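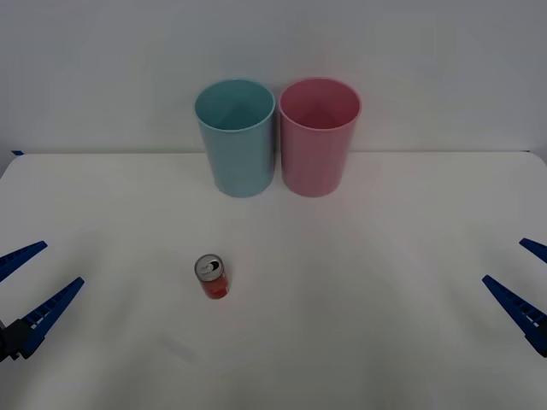 Plastic drinking cups, the left one a tall light blue tumbler.

Filed under: Food and drink > Packaging and serving > Measures

Headspace (drinks)

Headspace is the part of a cup, bottle, can or other drinks container that is left unfilled when the container holds its stated amount. In an open vessel it is measured from the surface of the liquid to the rim. In a closed one it is measured as a volume, and takes in everything between the liquid and the inner face of the closure. The word ullage is used with nearly the same meaning in the wine and spirits trades, where it may also refer to liquid lost from a cask through the wood.

The total volume of a container filled level with its rim is called the brimful capacity. The amount it is meant to hold in use is the nominal capacity. Headspace is the difference between the two.

Open vessels

In cups, mugs and tumblers the headspace has two jobs. It keeps the drink from spilling when the vessel is lifted or carried, and it leaves room for ice, milk, froth or a spoon. The space needed depends on the width of the mouth more than on the height of the walls. When a vessel is tilted, the liquid surface stays level while the rim on one side drops towards it, and for the same angle of tilt the rim of a wide vessel drops further. A wide, shallow cup therefore needs a deeper margin than a narrow one to be carried at the same angle.

Walking adds a second effect. Liquid in a cup has a natural rate at which it rocks from side to side, set mainly by the width of the vessel and, in shallow fills, by the depth. If this rate lies close to the rhythm of the person's steps, the waves grow with each pace. Froth on the surface damps the movement, and a lid prevents most of the loss without altering the motion beneath it.

Tapered vessels complicate the matter. Where the rim is wider than the base, the top part of the cup holds more than its share of the volume, so a small change in fill height near the rim makes a large change in the amount served. For this reason line-marked cups are usually marked some way down the wall.

The Urard margin

A rule used in canteen supply catalogues, the Urard margin, gives the headspace of an open cup as a depth and not as a share of the volume. In its first form it called for 6 mm below the rim for every cup, whatever its shape. Savvas Sarantis criticised the fixed figure as too small for wide cups and wasteful in narrow ones, and proposed that the margin should rise with the inner diameter of the mouth. The revised rule keeps the old figure as a minimum.

Su-bin Yeo later compared the two forms using records of 4000 servings poured by hand at the Wemetti canteens. Her report found that staff kept to neither rule very closely. They poured to a height that looked right against the rim, and this height varied more between one member of staff and another than between one type of cup and another. Transparent cups were filled more evenly than opaque ones. The report recommended a moulded line on the inner wall, visible from above, and this was taken up in the Bratness range of stacking cups.

Closed containers

In a sealed container the headspace allows for expansion. Water-based drinks swell slightly as they warm, and since liquids can hardly be compressed, a bottle filled completely and then heated would put a very high pressure on its closure. A small pocket of gas takes up the change.

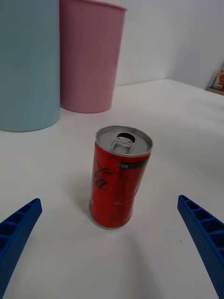 With carbonated drinks the gas in the headspace is mostly carbon dioxide, which passes between the drink and the space above it until the two are in balance. Warming drives more of the gas out of the liquid, so the pressure rises faster than expansion alone would explain. Shaking does not raise the final pressure of a settled, sealed container by much -- its effect is to spread small bubbles through the liquid, where they act as starting points for more gas when the seal is broken.

Air left in the headspace is unwanted in most products. Oxygen dulls the flavour of beer and fruit juice and speeds the loss of vitamin C. Fillers reduce it by flushing the container with carbon dioxide or nitrogen, by letting the drink foam up so that the froth pushes the air out, or by adding a drop of liquid nitrogen to still drinks just before closing. The last method also stiffens thin-walled containers, because the nitrogen turns to gas after sealing and presses outwards on the walls.

Measurement

For an open vessel the simplest method is by weight. The vessel is weighed empty, filled with water to the nominal level and weighed again, then filled to the brim and weighed a third time. The difference between the second and third weighings gives the mass of water in the headspace, and from this the volume at the temperature of the test. Care is needed at the brim, where surface tension lets water stand slightly above the rim. A flat glass plate slid across the top removes the excess.

Closed containers are weighed as received, opened, topped up with water and weighed again. Carbonated drinks must be left to go flat first, and allowance made for the escaped gas. Where the container cannot be opened, the fill level may be found by X-ray or gamma-ray gauges on the filling line -- these give a height, which is converted to a volume from the known shape of the container.

See also: Brimful capacity; Fill line; Sloshing; Ullage

Last edited February 14, 2019

2 comments | 6 shares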